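Working next to the bag arms – tips from the packing room

Quick notes for anyone moving over to the new bench. Typed on break so excuse the spelling. Most of this I learned from Shih-chieh Tse, rest the hard way.

Canvas first. Give each bag a shake and flatten the trim with your palm before it goes on the table. Opening toward the wall. A rim folded in on itself is what stops the arms most, and then you're walking over anyway. Bag on the table, hands out, then press start – in that order, every time.

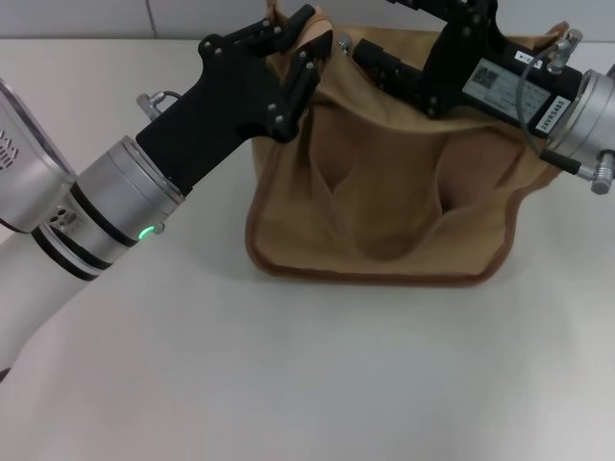 Keep the tabletop clear. No pens, no tape, no coffee. Wipe it at start of shift with a barely damp cloth, no spray. Lint collects in the gripper jaws too, soft dry brush, power off, two minutes.

What changed for us: we used to hold bags open by hand, 78 on a slow morning, and my thumbs knew it. Now it's more loading and checking. Less sore, more walking. Also more standing around waiting, which some people hate. Bring decent shoes. Swap jobs every 90 minutes, Haruto Maruyama keeps the list by the Raltodo cabinet – if you're not on it tell him, dont just swap.
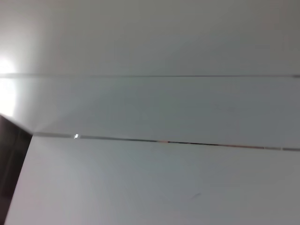
Pale walls show everything. Scuffs come off with a melamine sponge, light pressure, then a dry cloth. Don't go at the seams with anything wet. Old toothbrush for the dust, top to bottom.

Stuck bag? Pause, wait for the arms to stop, then lift the fabric out. Never tug against the jaws, you'll pull the trim stitching and that's a reject. We were losing almost 20 a week that way in March.

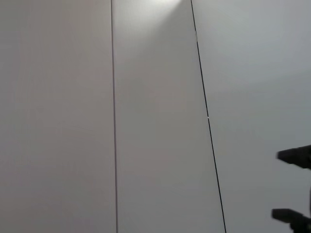 Page last changed: March, 4:10 pm

Checking finished bags – run a thumb along the top edge both sides. Look for pinch marks. Most steam out, 6 seconds, iron not touching the cloth. Deep ones go in the seconds bin and write down which side, left or right, so the grip can be adjusted.

Night crew, please leave the Clirer cloths hung up and not in a ball. And if the arms seem slow log it, even if they pick up agian later. We argued for a say in the speed setting and got it, but only if theres something in the log to point at.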